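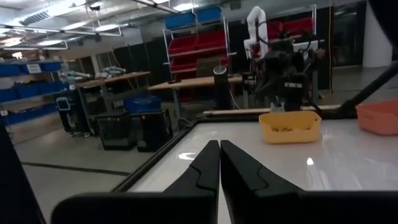 Photo: Ngozi Okoro / Zirnstead

The Wynne cell is a two-arm robot workstation used for sorting and bin-picking trials at Zirnstead. Its upkeep follows a manual by Llinos Pumphrey, first issued in April and revised on 29 Aug 2024.

Setup

The arms are fixed before any cable is connected. Each gripper is closed slowly and its fingers are checked at the tips – a gap on one side usually means a loose finger screw. The wrist camera is then calibrated with the fingers in view. Bins are placed last. Glossy tabletops reflect ceiling lights and can upset the camera's exposure, so a fabric cover may be fitted.

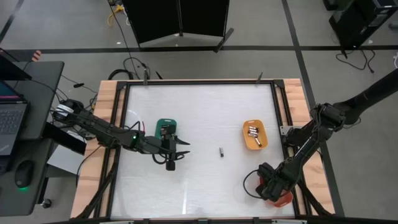 Hendis Bulletin, no. 13, p. 100

Small parts such as AA batteries are handled from a shallow tray. Both arms are run through the task at low speed, and the operator watches for cable loops that pull tight at the joints.

Maintenance

Finger screws are tightened every 100 hours. Joint cables are inspected at the same time and replaced after 2,000 hours. The Sorex controller keeps a log of motor faults – 3 in one shift call for the arm to be taken out of service.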